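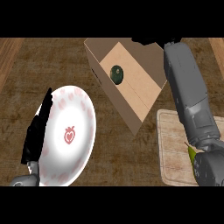
Azra Delić wrote to us that her municipality answered her question after four months, and only because she had sent it a second time with the right heading on it. Her letter is the reason we have renewed this page.

Local government > Taking part > Written questions

How to send a written question to your municipal council

In Gullivel every resident may put a written question to the council. You do not need a lawyer, and you do not pay anything. The rules are in the council's standing orders, but they are long, so we explain the steps in the order in which you will need them.

1. Check who is responsible. The council answers for local roads, street lighting, kindergartens, markets and building permits. Hospitals and main roads belong to the region. If you send the question to the wrong body, it should be passed on, but this can take weeks.

2. Write "Question under the standing orders" at the top. Without this heading the office may register your letter as a general comment, and general comments have no deadline for reply.

3. Ask one thing. "How much was spent on repairs in Solís Street last year, and from which budget line?" is a good question. "Why are the streets so bad?" will bring you a polite letter and no figures.

4. Add your full name, your address and your signature. Questions by e-mail are accepted if the signed page is scanned.

5. Bring two copies to the registry on the ground floor of the town hall. They stamp both, and one stays with you. On Wednesday the registry is open until the evening.
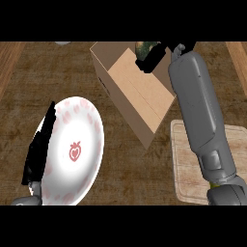

Can I ask for the answer to be read out in the meeting? Write this wish in the last line of your question, and the chair will put it on the agenda of the next open session.

6. Keep the registration number. When Kalliopi Radonjić asked about the bus shelters in Flirnlow, her number was 83, and with it she could follow the letter from one department to the next by telephone.

If the deadline has passed and you have no reply, send a short reminder with the number and a copy of the stamped page. After the reminder you can also complain to the ombudsman. In August the council does not meet, so answers to be read aloud will wait until September.

Filed under: Residents' rights, Council meetings, Forms and letters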